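Print this item | E-mail to a friend

CLUB NEWSLETTER – AUGUST

Winter haul-out, moorings and the Vulo refit

Quick one this month, am typing between tides. Sorry in advance for the typos.

First, haul-out. The yard at Madigan has given us the lift for the first two weeks of October, same as last year, and after that the trailer goes up the coast and we don't see it again till spring. Get your name down early. There are 34 boats on the list already and the hardstand takes 61 if everybody parks straight, which they won't. Masts down before you come round to the slip please. Last fall two of you turned up fully rigged with the battens still in and we lost most of a morning.

Lift fee is up a little. Kevin Mulligan has the sheet, ask him, not me. Pay before you lift. No cash at the slip this time.

Moorings. The inner row gets its chain inspection at the end of the month. If your number is on the board by the gate your buoy needs work and you'll be moved to a visitor spot until it's done. Bring your own warps, the club ones are shot. Outer row was all done last year and is fine, except the one by the perch, which has walked again. Kevin thinks the sinker is rolling on the hard patch. Going to try a heavier one and shift it a boat length north. If you swing near there keep an eye out.

Now the Vulo. A lot of you have asked how it is getting on so here goes. For newer members – she is the old club launch, strip planked, built by the Cakar yard for harbor work and given to us when they closed. Heavy, slow, rolls like a barrel at anchor, will carry ten adults and a picnic. The engine came out in spring and everyone who looked underneath it wished they hadn't. Both engine beds soft at the aft end, and the garboard on the port side had a repair on top of a repair.

Where we are now:

New beds are in, glued and bolted. Garboard replaced, with a scarf just forward of the shaft log. Niamh Coughlan cut that scarf by hand and it is a beautiful thing, go and look before the paint goes on. Shaft is straight, we had it checked. The cutless bearing was worn oval so a new one is in. Rudder stock ok. Fuel tank not ok, leaking at the weld under the filler, so that's being remade. We're taking the chance to go a bit smaller and put it lower down, which should help the rolling some.

Engine hours on the meter when it came out were 1,851. Low for its age but it sat a lot, and sitting is what does them in. Injectors have been serviced, new raw water pump, new hoses everywhere. Heat exchanger was half full of old zinc. Please, if you borrow a boat, any boat, check the anode.

Still to do – wiring (all of it), second coat in the bilge, rubbing strake, refit the engine, line it up. Alignment can't be done till she's been back in the water a few days and taken up, so don't ask for a launch date. I don't have one. Before the clocks change would be nice.

Cost. Timber and fastenings are paid for. We are $187 short on the tank. There's a jar on the bar.

We were asked about fitting a folding canopy from Nivusport. Had a look at the drawings. It's a good bit of kit but the frame wants to land right where the stern cleats are, and on a launch that gets used for moving moorings you need those clear. Parked for now. Niamh is going to sketch something with the hoops further forward and we can argue over it at the supper.

Few small things. The hose by the dinghy rack is for rinsing, not for filling tanks, that water is not for drinking. Whoever has the long reach clamps please bring them back, we need them for the strake. Dinghies with no name on them by the end of September will be moved to the back fence. The gate code is changing, Kevin will text it round.

Work party on the Vulo most evenings from 6 until the light goes. Wear old clothes. The bilge paint doesn't come out of anyting. If you can solder, or crimp neatly, you're wanted more than the rest of us.

Fair winds, see you on the slip.
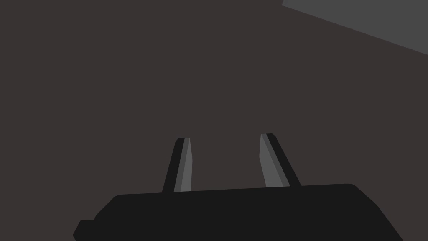 Gripper, computer rendering

Contact the editor | Copyright the club and contributors | Back to top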